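Home / Projects / Spring Reports / Group 2

Love Stories on Short Fiction Sites: What Readers Finish and What They Don't

Project report, Digital Writing and Publishing
Submitted by Ok-hee Hyun

Why this topic

I read a lot of romance on my phone. Mostly short stuff, one sitting, written by people with day jobs. My question going in was simple -- does the opening matter as much as writing teachers say? Or do readers stay for something else, like the couple, or the promise of a happy ending?

Topic got approved in May, so the whole thing was done fast. Sorry for the rough edges.

What I looked at

Two free story sites, Flikex and Sotik. Both let anyone post, both have a romance section, both show comments in order. Flikex leans younger, lots of school and first-crush stories. Sotik has more married couples, breakups, second chances.

I pulled 173 stories, all under 3 pages when printed. Left out anything that was part of a series. Then I read the comments, 1,660 in total, and tagged each one by what the reader was talking about: opening, dialog, ending, a character, or just "more please" type comments. Tagging was done in Covar, which the library has on the lab machines. It crashed twice and I lost one afternoon of tags. Redid them.

Openings

Most stories start with one of these:
- weather or sky
- someone waking up
- a line of speech
- the couple has already broken up and someone is remembering

Remembering was the biggest group on Sotik. Speech was the biggest on Flikex. I expected the weather openings to get complaints and they mostly didn't. Readers hardly mention openings at all. When they do its usually to quote the first line back because they liked it.

One story, "Belay," opens with a woman holding a climbing rope for a man she has decided to leave. No sky, no alarm clock. It got the longest comment thread in the set and almost all of it is people arguing about whether she should have told him on the ground first. I went back to that one a lot.

Setting

Thought this would be a short section. Kitchens everywhere. Couples fight in kitchens, make up in kitchens, one proposal happens over burnt toast. Second place was cars, then train stations. Beaches only came up a few times, way less than I guessed. My feeling is that people writing at night after work put the love story where they are sitting.

The kitchen stories also had plainer language. Shorter sentences, less "eyes like oceans." Commenters called them "real" or "relatable," and that word came up so much I gave it its own tag halfway through and had to go back to the start.

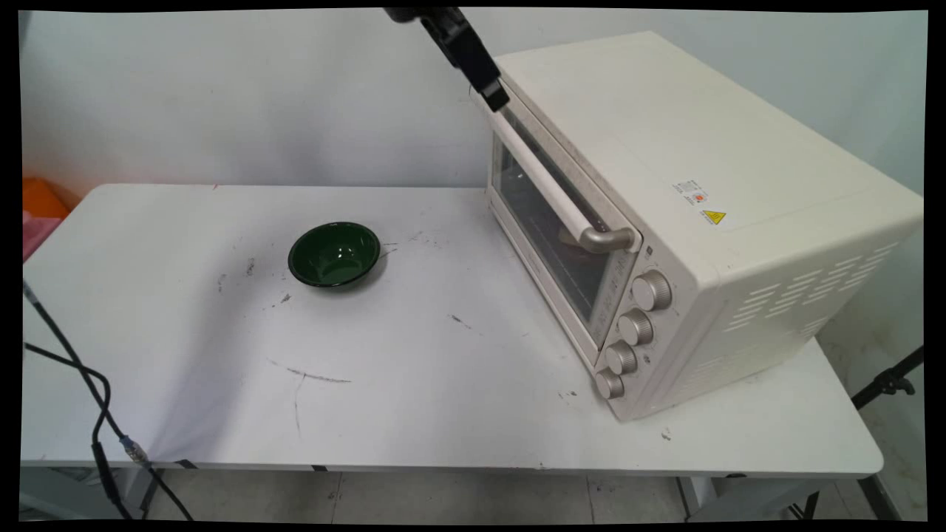

Endings

This is where readers talk. Happy endings got thank-yous. Sad endings got paragraphs. Open endings got anger, mostly, plus a few people writing their own last scene in the comments, some of them better then the story.

Some 40 of the stories end with a death. Readers on Flikex forgave this. Readers on Sotik didn't, and a few said they felt tricked into crying. I don't have a good explanation. Could be age, could be that Sotik readers have seen the trick more often.

Problems

Only one person tagging, so no check on me. Comments are from people who finished, or said they did -- the ones who quit after line one left nothing behind for me to read. That's a big hole given my question. Also I skipped deleted comments, obviously.

What I would do next

Ask readers directly. Give a group the same story with two different openings and see who keeps going. I'd also like to write a kitchen story myself and post it on both sites, same text, and compare the comments. Draft is started, no ending yet.

Tag list and story titles are in the course folder.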